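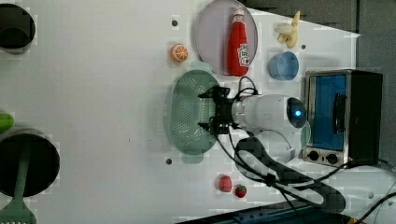

I'd been sitting in her front room in Fimville for maybe five minutes when she handed me a toy strawberry and asked what I thought it weighed. I had no idea. "Right, neither did I," she said, "and I bought a whole bag of them."

She runs a little toy kitchen lending library out of her house — play ovens, pots, cups, pretend groceries, all of it secondhand when she can get it. Families borrow a set for 13 days and bring it back. She asked me to leave her name out of this, mostly so her old coworkers don't start dropping off boxes again (they did that in April, and the hallway still hasn't recovered).

The strawberry, by the way, weighs next to nothing. She took it back from me and put it in her sweater pocket, where it stayed for the rest of the afternoon.

I wanted to know how she decides what goes into a set, because I've bought play food for my own kids and ended up with nine slices of pizza and no plate. She laughed at that.

"Everybody buys the food," she said. "Go look at any yard sale. It's all food! And then the kid has a pile of fruit and nowhere to put it. I start with the stuff that holds other stuff. A colander, a cup, a plate. A kid will do more with one colander than with a whole produce aisle."

Why a colander?

"It has holes. You can look through it. You can wear it, if it's a round one — the oval ones don't really stay on. And it's big enough that two kids can each grab a handle, which, okay, sometimes that's the problem."

Her favorite maker used to be Jernport, whose ovens she likes for the doors. She showed me one in the back with a hinge that has been opened, by her guess, more times than her real one. She's cooler on the Hero sets. "Pretty box," she said, and that was the whole review. There was a Kaufmann saucepan on the windowsill with a pencil stuck in it, and when I asked about it she said it was too heavy for the under-threes and too nice to give away.

We talked for a long time about ovens. She thinks the knobs matter more than anything else on there.

"They turn them before they open the door. Every time, even the really tiny ones. They've been watching us. If the knobs are just painted on, you'll see a kid poke at them once and walk off."
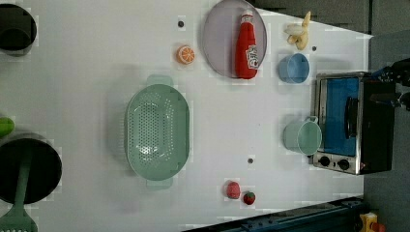 *Oven, colander, ketchup, and a little fruit on the white table.*

I asked about the ketchup, since I've never met a toddler who was neutral on ketchup. She got very animated here and I had trouble keeping up with my notes, so I'm piecing some of this together.

"You would not believe the ketchup. I have 118 pieces on my list right now and that's the one parents email me about. They'll say, we sent everything back, but can we keep the ketchup another week? It goes on the banana. It goes in the cup. One little boy put it to bed."

And the banana?

"Half-peeled is the best kind. A banana that's all closed up is a phone. You peel it a little and then it's lunch."

I'd expected her to have strong feelings about plastic versus wood, and she kind of waved that one away. What she cares about is color. She likes the soft ones, mint and lavender and that pale blue you see on cups, mixed in with one or two loud things. Her theory is that kids lose pieces less when each thing has its own color. I'm not sure I buy it — my house is proof of nothing except that things go under the couch — but she's been doing this longer than I have.

She started with $200 and a borrowed shelf. I asked if she'd ever want to get big, like 1,000 pieces and a real storefront, and she made a face.

"Where would I wash it all? I do it in my sink. I do the cups first, then the plates, and the fruit goes in last with whatever soap is left. I like that part. I put the radio on."

Before I left she let me pick out a set to take home. I went with a plate, two cups and the biggest colander on the shelf. I asked for a ketchup too. There's a waiting list.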